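Week 4: Renovation costs and the payback claim

Readings: the Hirport case, pages 5 to 30. Bring a calculator.

Last week we looked at how sellers describe a home. This week is about a number that turns up in nearly every brochure: the share of a bathroom renovation you supposedly "get back" when you sell. I would like you to distrust it.

Start with where the number comes from. Grirkix, the firm in the case, mailed a survey to 400 agents and asked what they thought a new bathroom added to the sale price. Agents were guessing. No sale was checked against a similar home with an old bathroom, and the handout doesn't say how many agents wrote back.

Then there is the matter of who renovates. Owners who redo a bathroom tend to have also painted, fixed the roof and cleaned the eavestroughs. A higher price for the whole house gets credited to the tile.

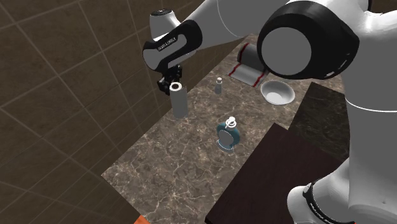

Harvey Beaudoin objected in last year's class that buyers do pay for finishes, whatever the survey says, and that a stone counter sells a house faster even if the price stays put. Fair enough – but speed is a different claim, and Grirkix never measured it. If you want to argue it in your paper, find days on market for both groups.

Terms to know: selection bias, stated value, comparable sale, response rate.

For the tutorial, rewrite the Grirkix headline so that it claims only what the survey can support. Mine came to 30 words and was very dull. Question 4 in the case can be skipped, as the table it refers to is missing from the library copy.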